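Slide 1: Replacing flexible hoses on a schedule

Site talk, Condach plant. Maintenance staff, day shift.

Rubber hose ages in storage as well as in service. Check the date code before fitting, and use the oldest good stock first.

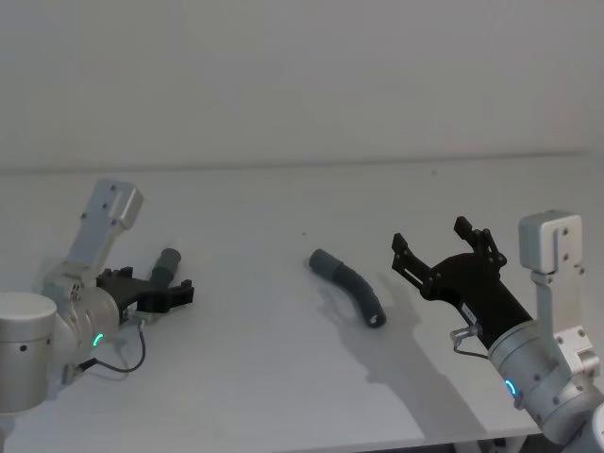
Work surface, white top.

Slide 2: Routing

Minimum bend radius for the Pelalum line is 80 mm – measure to the inside of the curve. Leave slack for length change under pressure. Clamp every 200 mm on straight runs.

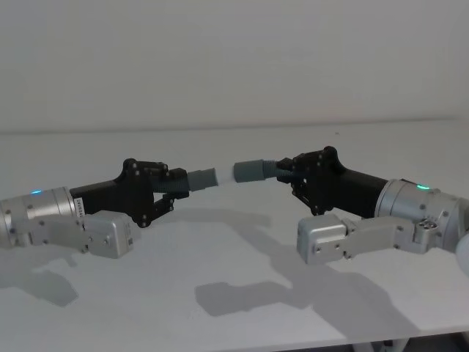

Slide 3: Inspection

Look for cracks, blisters and soft spots near the fittings. Log the result by line number. The Sullivero line is checked in March, with the pumps isolated. Coiled or curved stock is laid flat before its length is taken. 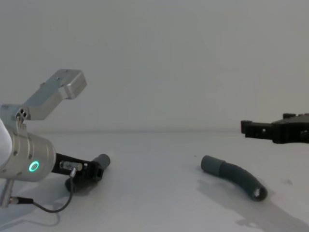
Slide 4: Pressure test

Hold for 5 minutes. Reject on any visible leak. Take questions on the log sheet, then hand out the new tags.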